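Rukthorpe open day, 1 Oct 2024

I went to the Rukthorpe open day on a Tuesday because Tuấn Trịnh had a spare place and because I have complained about zip bags in print for long enough that I ought to hear the other side. The other side was Wallent, who supply bags for fruit and veg and want shops to offer them at the till.

We were given coffee (Buna, good) and a talk from Arūnas Grīnberga. According to him a zip bag keeps a mixed handful of produce together between shop and kitchen, and then you use the bag again. He said "again" a lot. I asked how many times. He said 36, with a wash in between, and I asked who in the room had ever washed a sandwich bag 36 times. Ott Laur put his hand up, but Ott works there.

After that we went through to the bagging table, a plain white thing, very clean.

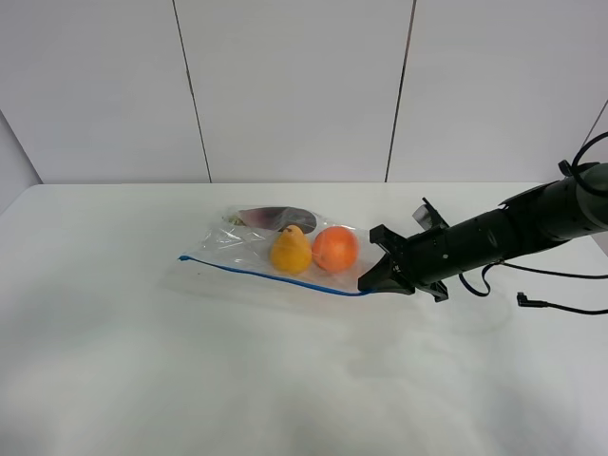

*At the bagging table: three pieces of produce, clear bag, blue zip.*

I'll grant them the blue strip. On most clear bags I spend half a minute hunting for the opening, and a coloured zip is a real help to anyone with poor eyesight or cold hands. Whether it still closes on the thirtieth go is another matter, and we weren't shown an old bag, only new ones. I asked for one. Aigars Navickas went off to look and came back with a leaflet.

The mix of fruit bothered me more. A pear goes soft quickly if it's ripe, and I wouldn't choose to shut one in with an orange for any length of time. At home my pears sit in a bowl where I can see them going over.

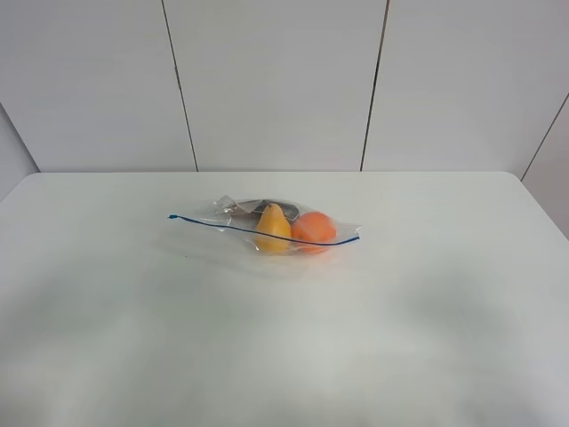

Then there's the price. Ten bags cost the same as a decent string bag at Rimkutė, and I have had my string bag since a July holiday six years ago. Grīnberga's reply was that string lets things drop through. Grapes, possibly. I have never lost an orange that way.

We had a gap before the second session, and people drifted back to the coffee. Tuấn thought I was being hard on them. He buys for a canteen and likes anything he can see into without opening, and I suppose that's fair for a canteen. 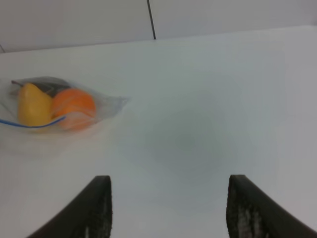

*White tabletop, pale wall. Not a room that gives you much to look at.*

The second session was supposed to be about packing by hand, and it was the better half. Aigars Ķēniņš has the sensible view that most people overfill. His advice was to put the heavy fruit in first, leave slack below the zip, press the air out with the flat of the hand and close from one end. I tried it and it took me three attempts to get the zip to catch all the way along. He did his in one, but he has presumably had practice.

He also said to keep stalks away from the plastic, as a sharp one can work its way through. I had not thought of that, and I wrote it down.
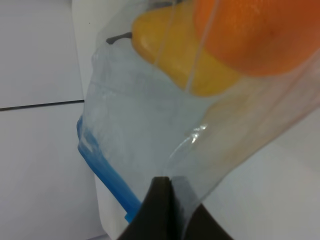
**Can you put pears and oranges in the same bag?**

For the trip home, by all means. Take them out when you get in, keep the pears where you can check them, and eat the ripe ones first.

That was Ķēniņš's answer to a woman in the back row, and it was the most useful thing I heard all day. It is also an argument for any bag at all, including the one I came with.

Wallent say they have 2167 shops in mind. They didn't say how many had agreed. I've been given a pack to try and will report back when the first zip goes.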